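Talbridge to end curbside pickup of old electronics

16 Mar 2020

Talbridge will stop collecting computers, televisions and other electronics at the curb after the end of this month. Residents will have to bring them to the transfer station on Pulis Road, where a new drop-off area opens the following week.

The town council approved the change last week in a 5-2 vote. Under the old system, residents could call for a pickup twice a year at no charge. The town received 181 pickup requests last year, down from 400 when the service began, and the contract with the hauler, Sotomayor, had gone up each time it was renewed.

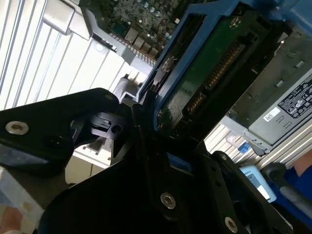

Will residents have to pay to drop things off?

Most items will be free. There is a charge of $35 for a tube television or an old-style monitor, payable by card or check at the gate.

Public works director Annelore Harms said the fee covers what the town is charged for handling leaded glass. "We looked at spreading it across everybody's trash bill," she said. "The council preferred to put it on the item."

Desktop computers, laptops, printers, phones, cables and game consoles are all accepted. Refrigerators and air conditioners are not, and still go through the appliance program, which has its own phone number on the back of the town calendar. Loose batteries go in a separate bin inside the station office. 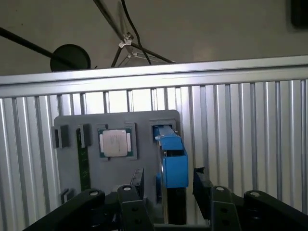

A gray board fitted with a row of slots and holders.

Councilman Ismael Bragança voted against the change. He said older residents on the north side of town have a long drive to Pulis Road and may not be able to lift a television into a car. "Some of it will end up behind the ball field, same as the mattresses did," Bragança said.

Harms said her department will keep a list of residents who cannot make the trip and will pick up from them one Friday a month. A doctor's note is not required -- a phone call is enough. The list had 142 names on it when the council met, nearly all carried over from the snow shoveling program.

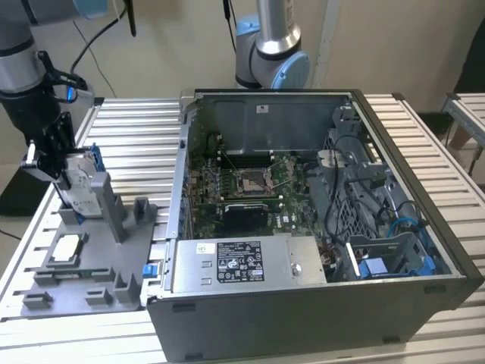
3 min read

Working computers will be set aside and sold to Jumum, a resale company that also buys from two neighboring towns. The company pays by the pound for most machines and a flat price for newer ones. Money from the sales goes back to the public works budget.

Aicha Alaoui, who lives on Cutler Street, asked the council what happens to the files on a donated machine. Harms told her the contract calls for drives to be wiped or shredded, but she advised people to take the drive out first if they know how, or have a shop do it.

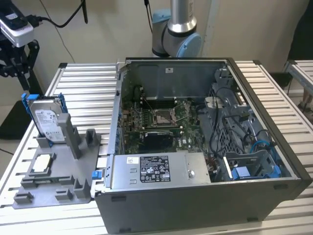
Alaoui said afterward that she would have liked that in writing on the flyer. Harms said it will be added before the flyers are mailed.

The drop-off area will be open Tuesday through Saturday, 8 a.m. to 3 p.m. Proof of residence is required. Pickups already scheduled for this month will go ahead. The council will review the arrangement in December.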